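Open day at the Lomgate trade hall – June 28, 2021

We got in at 11 and started with the row of open-fronted booths along the back wall. Nelus fitted them out for the hall last November, 17 in all, and visitors can rent one by the day. We were mostly there to compare worktops and wall panels for our own shop.

The one we spent the most time at had an orange panel on the left, a blue one on the right and a gray top with a marble pattern. 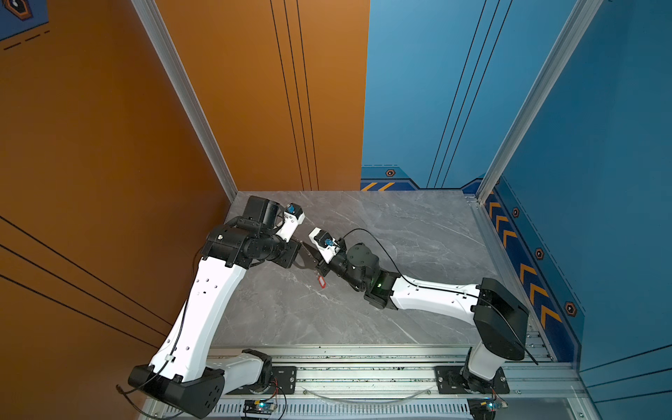 A visitor from Groko asked if a patterned top wouldn't be tiring to work on all day, and said their shop had gone back to plain white after a month. We have only used plain tops, so we couldn't say.

The panels can be ordered separately – delivery takes 37 days. Lunch was at the Yáñez counter by the side door. Parking is free for the first 100 cars.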